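Plovdale Film Heritage Help Desk
Community Q&A: Serials, Shorts and Early Features

Crediting a lead actor who is not named on screen, and counting chapters

Posted by Prirska Reading Room, Saturday, July 12, 2025

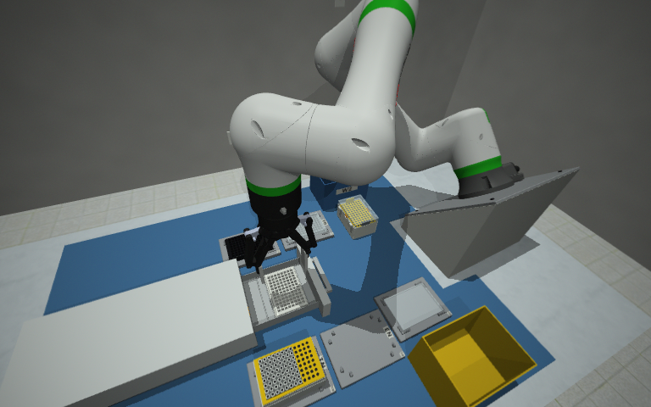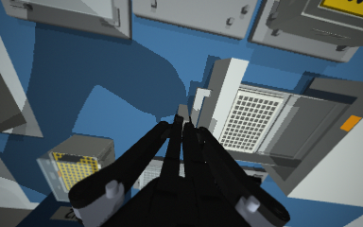 Our reading room is preparing a public catalog of its holdings of theatrical chapter plays. The collection contains 157 titles, most of them held as posters, press sheets and lobby cards, with a smaller number held as film prints. Two matters have arisen on which we would welcome guidance from other institutions.

The first concerns cast credits. In several titles the leading player is listed on the opening card only under the name of the part, or is not listed at all. The posters for the same title sometimes give the player's name and sometimes do not. Our present form has one box for "Cast," and staff members have filled it in differently depending on which item was on the desk at the time.

The second concerns chapter counts. For one of our titles, The Drostari Signal, the press sheet announces twelve chapters, while the labels on the cans run to thirteen. We do not know which number should appear in the catalog. The print is not complete and cannot be projected in its present condition.

We would prefer a rule that can be applied by part-time staff without reference to a supervisor. The catalog is to be made available to the public in December.

Posted by Galang Moving Image Library

The difficulty described in the first part of the inquiry is common, and it can be resolved by separating what an item says from what is known about the production. Our library faced the same matter when it revised 1,562 records for serials and short subjects. The practice adopted was as follows.

Each title has one main record. The cast list in the main record gives the names of the players as established from any reliable source, with the name of the part after each. Where a player is not named in the film itself, the word "uncredited" is placed in parentheses after the name. This word refers to the film only. It is not used to describe a poster or an advertisement.

Each physical item then has its own record, attached to the main one. If a poster names the player, the wording is copied exactly as printed, including any unusual spelling. If it gives only the name of the part, that is what is copied. A reader who searches for the player will find the main record and, through it, every item.

If the opening card gives the name of the part in the place where the player's name would normally stand, we add a short note: "Lead billed on screen under character name." It is advisable to settle the wording of this note at the beginning. We did not, and four versions of it were in use before the work was finished.

It should also be noted that credits may differ between chapters of the same serial. Opening chapters often carried a longer cast list than later ones. A player should not be marked as uncredited on the basis of a later chapter alone. If the first chapter is missing from your print, the note should say so.

With regard to reissues, please treat the reissue as a separate version. Titles were sometimes changed, and cast names were added or moved when a supporting player had become better known.

Posted by Plovdale Help Desk, Serials Section

The section agrees with the reply given above on cast credits and has nothing to add on that point.

On chapter counts, a can label is weak evidence. Cans were reused, and a trailer or a spare reel was frequently given the next number in the run. The thirteenth can should be examined by a person qualified to handle the material, on a bench and by hand, with no attempt at projection. If it has no chapter title of its own, the count on the press sheet should stand.

Until that examination has taken place, the recommended entry is "12 chapters (press sheet); 13 cans held." Both statements are correct and neither will have to be withdrawn. The number of chapters and the number of cans or reels should be recorded in separate boxes in every case, as a single chapter commonly occupied two reels.

Institutions may request the section's blank record form in writing. It is supplied without charge to collections of fewer than 1,000 titles.

Posted by reelkeeper_3000

I believe most serials had either twelve or fifteen chapters, so thirteen is probably a mistake. I would simply put twelve. For the actors, the poster is usually right.

Posted by Plovdale Help Desk, Serials Section

Contributors are asked to note that serials of ten, thirteen and fourteen chapters were also released. The usual length should not be used to settle the length of a particular title. Posters were often printed before a film was completed and should be checked against the film where a print survives.

Posted by Prirska Reading Room

We thank the contributors. The two-level record will be adopted, and the entry for The Drostari Signal has been changed to the wording recommended by the section. The thirteenth can has been set aside for examination.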